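Joltari Practice Pad: Do You Need the Pricier One?

I've had the Joltari suturing pad since July and I'm still not sold. The listing promises "true tissue feel." I'd call it a soft, pale pad that takes a red stain very easily, and the stain spreads a long way past the cut.
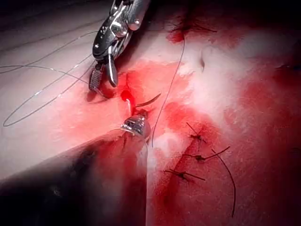

Stitching on it

A curved needle goes in without much fuss. Coming out is another matter, and I tore the edge 2 times in the first 12 stitches. My old Koviso pad never did that.

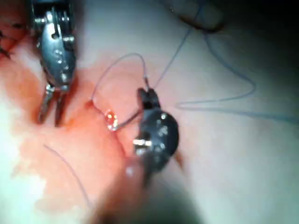 Thread is where I'd spend the money. The one in the box kinks if you look at it wrong, so I switched to Wollero.
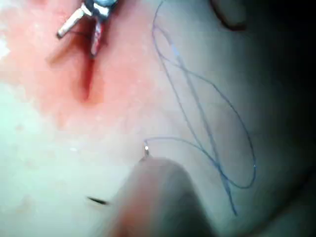
Blue thread beside a short cut

The makers say a pad is good for up to 585 stitches. I doubt it. Mine got mushy along the cuts long before that.

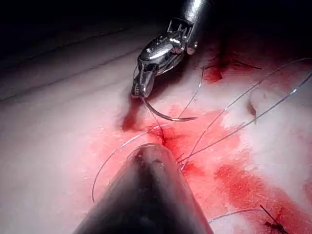
Fine for beginners, if it's on sale. At full price I'd buy the Koviso again.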